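I have been meaning to write up the Tomar table for months, mostly because so many people have asked me where it came from, and partly because I spent such a long time dithering before I bought it that I feel I ought to save somebody else the trouble. It's a plain rectangular worktable with a light wood-grain top, sold as a desk but perfectly good for sewing, wrapping, jigsaw puzzles and whatever else ends up on it. Mine has been in steady use since August and I have grown very fond of it, with a couple of grumbles that I'll get to.

First, a bit of background. I work mainly in felt. Bags, slippers, a great many tea cosies, and the odd wall hanging when I'm feeling ambitious. For years I did all of it at the kitchen table, which meant packing everything into a tub every evening before tea and finding bits of wool in the butter. My friend Imani Mwaipopo finally told me (kindly, but with some force) that I needed a proper surface of my own, and she was quite right. I looked at a Niltum first, which was handsome but far too shiny, and at a Kosance, which wobbled in the shop when I leaned on it and would surely have wobbled a good deal more at home.

The Tomar came flat in one carton, and a heavy one. My neighbour Josphat helped me get it up the steps, and I put it together myself that same afternoon with the radio going. The instructions are drawings only, no words, and I did manage to put one leg on the wrong way round. It took me 80 minutes all up, including a cup of tea and a fair bit of muttering. A patient person could do it in much less. All the screws were there, plus 2 spares, and I thought that was a nice touch. 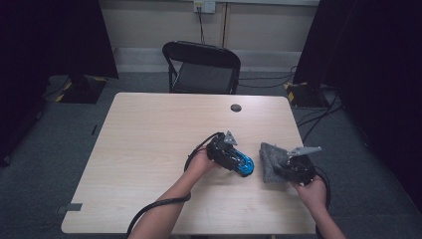
Felt is a fussy thing to work with, and the surface underneath matters more than you might expect. On the old kitchen table, with its years of varnish, a cut piece would slide away from me the moment I put any pressure on it. The Tomar top has just enough tooth to it that the cloth stays put while I chalk and pin, but it's smooth enough that the fluff wipes straight off with a damp rag. I like the colour very much for this too. A crumpled bit of grey felt shows up clearly against that pale grain, and so do my black threads, though I'll admit that cream wool can vanish on it completely and I now lay down a dark tea towel when I'm working in cream. Small bits of tape peel away cleanly as well, and I use a lot of tape for marking lengths.

I should say something about the grommet, the round hole with the dark grey rim near the far edge. I thought I would never use it. As it happens I run the cord for my lamp down through it, and the iron goes the same way when I'm pressing seams, so there's no flex dangling over the front to catch my sleeve on. It sits to the right of centre, and that suits me beautifully. Elibariki Lema, who has the same table and is left-handed, simply turned hers around.

Now for the grumbles. The front corners are a bit sharper than I would like, and I have caught my hip on one of them more than once while carrying an armful of fabric. I ended up buying little stick-on covers. The other trouble is the height, which can't be changed. For sitting it's fine, but for cutting out a large piece I like to stand, and after half an hour of bending my back lets me know. Bakari Nyamweya, who is a good deal taller than I am, tried it and put his on blocks.

For seating I just pull up an old folding chair with a curved back. It tucks away when I want to walk all the way round the table, and it was 13 dollars at the op shop, so I can hardly complain about the cushion.

Would I buy it again? Yes, I would, and I've very nearly talked my sister into one for her spare room. If you sew or craft and you've been making do with the end of the dining table, go and lean on one in the shop, and take a scrap of your own fabric along to try on the top.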